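Speaker notes – "Two grippers, one old Dell: what we learned and what we can't claim"

Slide 1. Say hello, keep it short. Most of the room will have seen the Sturkico page with 89 percent on it in big type. Ask who has read the footnote. Wait for hands.

Slide 2. The job. Reach into an open desktop, get hold of a blue drive tab, let go, back out. Leave this one up while people settle.
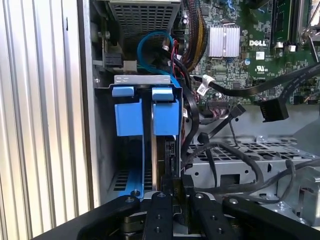 Speaker: Houda Tawfik
Session: Grippers and Controllers, afternoon block
Time: 20 minutes plus questions

I'll say up front that I don't trust gripper comparisons, mine included. Somebody picks the task, and that somebody usually has a favorite by then. I picked computer teardown, and I picked it knowing that big parallel fingers hate it. Please hold that against me.

Slide 3. The two contenders. The linkage gripper from Nasr, and the Rustard soft-tip unit. Same arm, same Ninisell controller, same wrist camera. The Rustard costs 400 dollars and the Nasr costs 2,000, and people will want to jump straight to that. Don't let them yet.

Slide 4. Clearance. Point at the cables first, then the drive tabs. Vendors test on blocks sitting on a clean table. A tower has SATA cables looping through the space where you want your fingers to go, and a cable that moves when you touch it is not in anybody's CAD model. Mention that the drive tabs are low down, below a metal cage, so a straight approach has to thread past it.

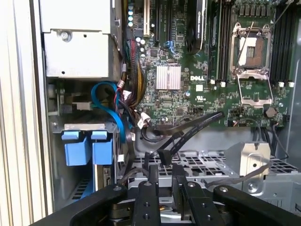 Slide 5. What the wrist camera sees

This is where I get grumpy. We spent more time on camera placement than on either gripper. Mount it close and the fingers eat the bottom of the view. Pull it back and the mount itself starts bumping the case. The Ninisell software lets you mask out the fingers, and the manual says masking fixes it. It doesn't bring back what's behind them. (Pause here, somebody always laughs.)

The other thing to say is that a small change in wrist angle gives you a very different picture. We had a detector trained on one approach that was close to useless from the other side.

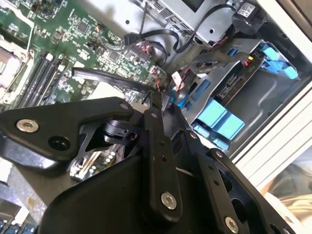
Fig. 3. Wrist view over the drive bay, light-blue latches at right.

Slide 6. Results, such as they are. We ran 3 sessions in October. The Nasr did better on narrow tabs. The Rustard was gentler when it got the angle wrong, and it got the angle wrong a lot. I have a chart. I'm not going to show it, the sample is too small and I know it would end up in someone's sales deck by dinner.

If pushed on the 89 percent: that was Sturkico's own task with Sturkico's own parts bin. I haven't been able to repeat it – I also haven't had their parts bin. 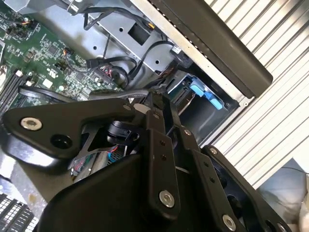
Back to the price question, which will have come up by now. My answer is that neither one is worth buying for this job until the controller can feel a snag before it becomes a pull. Ours reports force late, and late is no help when a finger has a cable hooked behind it. Skip the controller timing plot if we're past the fifteen-minute mark.

Slide 7. What I'd want next. A shared list of ugly tasks, chosen by people who don't sell grippers. Failed runs published with the good ones. Camera position written down every time, with the angle.

Questions. If there aren't any, ask the Nasr people about finger wear. They're in the second row.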